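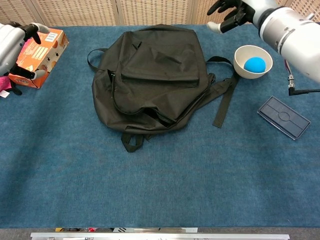
Somebody under my last thread wrote that packing a backpack isn't a skill, you just put the big things in first and stop when the zipper complains.

I'd love to agree. It would save me a lot of posts. But I've now read the Prunside packing guide all the way through (2,000 words, for a bag) and I have some doubts I'd like to get rid of in public.

---

Doubt one: "Lay the bag flat on its back before you start."

Every guide says this. Prunside says it, the card that came with my Munau says it. Flat on its back, front up, straps out of the way. Okay. And then everything you put in slides toward whichever end you aren't looking at.

---

The case for flat is that you can see into it. I'll give them that. With a soft black bag you need all the help you can get, because black inside black is just a hole. Why are they all black? Why does it have to be a cave in there?

---

The case against flat is that a bag doesn't spend its life flat. It hangs off your shoulder. So you build a lovely layout on the carpet, stand the thing up, and it all goes to the bottom in a heap. Then the guide tells you to "check the balance." Check it how?

---

Doubt two: straps. Prunside wants them "neatly tucked beneath the body of the bag." Mine go wherever they like. Carry loop one way, shoulder strap another. I tucked them for a week in May and got nothing for it except having to pull them out again.

---

Doubt three, and the one I get most annoyed about: the order of packing. There's big first, heavy first, flat first, and "least needed first," which Drormont prints on the tag as if they'd thought of it. These are four different orders. They can't all be right for the same pile of stuff.

---

Try it with a normal pile. Say a ruler, a soft ball, a bowl and a flat case with a lid. Which one is big? The ball takes up the most room for what it weighs. The bowl is likely the heaviest. The case is flat. The ruler is long and none of the rules have a word for long.

--- 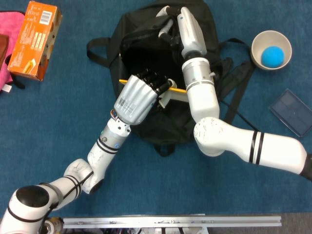
Long things want to go in sideways. You hold them by the middle, because that's where a hand goes, and then they're wider than the opening and you're stuck poking one end at the zipper. Turn it so an end goes first. I know how obvious that sounds. I've done it wrong for years.

---

Also, hold the top flap up. Properly up, with your other hand, the whole time. A floppy bag closes itself the second you let go. If I had to keep one piece of advice out of all 2,000 words it would be this one, and it isn't in there.

---

Doubt four: "Use empty containers." So put the ball in the bowl and pack the bowl. Fine in theory! But a soft ball in a round bowl makes a bigger, rounder lump than either of them alone, and now it wants the middle of the bag, where the case was going.

I'd pack the bowl by itself with something flat against it and squash the ball in last. Soft things fill gaps. A bowl never will.

---

Doubt five: the Bhatia insert. People keep telling me to buy it. It's a bag that goes in your bag, it has nine pockets and weighs 510 grams before you put a pencil in it. I'm sure it's well made. I also think I'd lose my keys in it.

---

Front pocket: small stuff you need today. That's the only rule from the guide I follow without grumbling. I still don't believe the picture of it zipped flat with a charger inside.

---

If you have a packing order that survives standing the bag up, post it. Please say what was in the bag. "Works great for me" with no list gets muted.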